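Flimum opens orders for two-arm tabletop work cell

August 22, 2022

PLANVILLE - Flimum has started taking orders for a two-arm tabletop work cell aimed at college labs and small research teams, the company said this week. The cell ships as a kit and is meant to sit on a regular workbench.

The kit, sold under the name Skastmont, includes two arms, two grippers, a shared aluminum rail, a walled enclosure and a set of cameras. One camera rides on each wrist and another looks over the whole work area. Buyers supply their own computer. Flimum says the cell can be put together with hand tools by two people in 4 hours, and that the arms come calibrated from the factory.

The first run is limited to 100 units. Shipping starts in the fall, with North American orders going out of Planville and the rest handled by a partner office in Lagos. Flimum opened the Lagos office in April and plans to keep spare parts there, including fingers, cables and wrist motors. Customers in the region had been waiting weeks for replacements on the company's older single-arm model.

Skastmont is built around small, two-handed jobs. The software package comes with 18 starter tasks, among them opening a zippered pouch, stacking cups, folding a cloth and handing a set of keys from one gripper to the other. Flimum says the key task is the one its test sites asked for most. Keys slide and swing on their rings, and a tag or fob can end up in front of the part the gripper needs to reach.

Each starter task comes with recorded runs that can be played back or used to train a new control program. There are around 3,000 runs in the package. Users can add their own by moving the arms by hand with a pair of matching leader arms, sold separately.

The fingers are tapered and come to a point, a change from the flat pads on the single-arm model. They pick up thin items more easily, Flimum says, but they are not rated for heavy loads, and the company suggests the flat pads for bottles and boxes. Both types fit the same mount and can be swapped without taking the wrist apart.

Wall and floor coverings for the enclosure are sold in several prints. Labs that train on camera data often change the background between sessions, and the sheets can be replaced without removing the arms. Plain white and gray are included in the base kit. The patterned sets cost extra.

The cell carries a one-year warranty on the arms and motors. Fingers and floor sheets are treated as wear items and are not covered. Flimum has not said whether a second run will follow - a decision is expected once the first units are in use. Schools can ask for a loan unit through the sales desk in Planville.

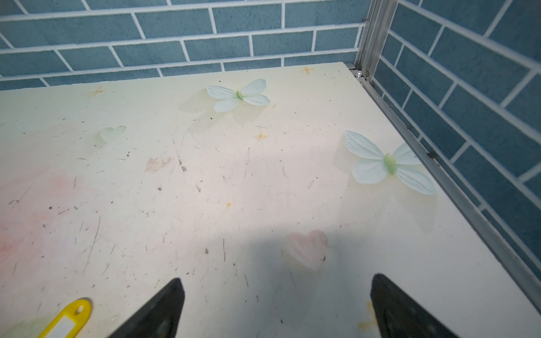
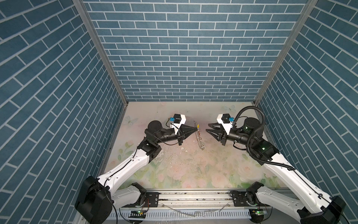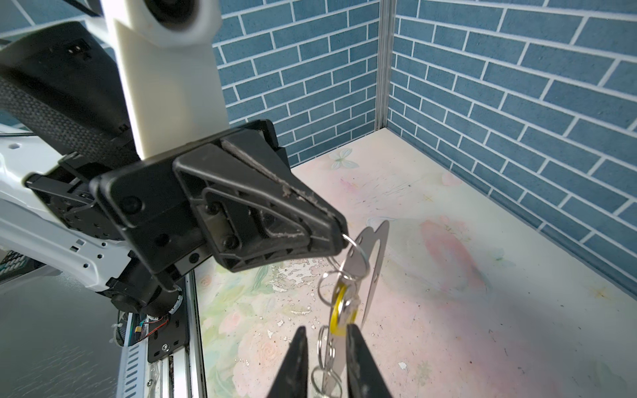 Work on the key task in a two-arm cell with brick-print walls. In the last photo, a gripper holds the keychain by its top ring.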